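Open day at Skinedden: what the drop reports say

I went in July with low expectations, and the coffee was better than the talk. Skinedden builds control software for household robots. The open day was meant to show off Pemo, the grip controller they have been pushing since spring. The invitation promised "364 household tasks." I wanted to hear about the ones that fail, because I had been told by two people that Pemo lets go of things.

The tasks are recorded by people using hand-held grippers, on a wood floor with a pale green wall behind it.
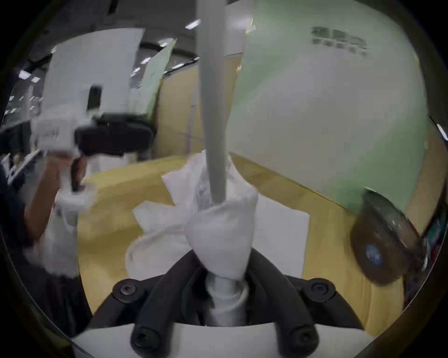
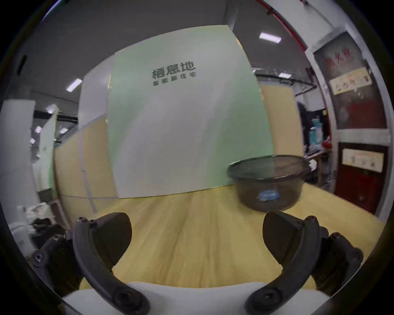
Kwesi Appiah gave the main talk. To his credit he brought up the fault himself, on his fourth slide, though the slide called it a "release event." I would call it dropping. Pemo opens the fingers on the robot arm when it thinks the object has reached the place it was going. Sometimes it thinks so too early. In a run of 3000 trials it let go early 54 times. Appiah said this was a good number. Somebody behind me asked what was being held at the time, and he said mostly bags and light plastic goods, and then changed slides.

That question deserved more than it got. A dropped bag is a nuisance. A dropped kettle is a trip to the hospital, and the brochure on my chair had a kettle on the cover. I asked whether any of the trials used hot liquid. They did not. I asked whether any used glass. Nine did, and he didn't have the result for those with him.

After lunch we got the more useful hour, with Noboru Miyazaki from Hirose, the company that supplies the finger motors. He had read the logs. His view is that the motors did what they were told and the command to open came from software, which is what you'd expect a motor supplier to say. But he had traces to back it up. The open command shows up in the log before the arm has finished slowing down, again and again, and the grip force is normal right up to that point. He thinks the controller takes a brush against something soft, like a bag touching a pole or a chair leg, as contact with the table.

Skinedden's fix is a delay. Pemo now waits a moment after contact before it opens. I don't see how that helps if the contact was the wrong contact to begin with. You get the same drop, a little later. Miyazaki was too polite to say so, but he did say he would like a second signal, such as arm height, checked before any release. Appiah said that was "on the list." He would not say where on the list.

There was also the matter of the stop button. Troseteck makes the safety relay, and the relay cuts power to the whole arm, fingers included. With no power the fingers go slack. So if you see the thing about to do something stupid and hit the button, it drops what it's holding anyway. I asked twice to be sure I had that right. A brake on the fingers would solve it. I was told it would add weight.

We were supposed to see a live run at 3 p.m. It was put off until 4, and then we were given a video. In the video nothing was dropped.

I'll go back if they publish the glass results. I left my email at the desk and asked for the full trial log too, including which version of Pemo was used for which runs, since the slides mixed at least two.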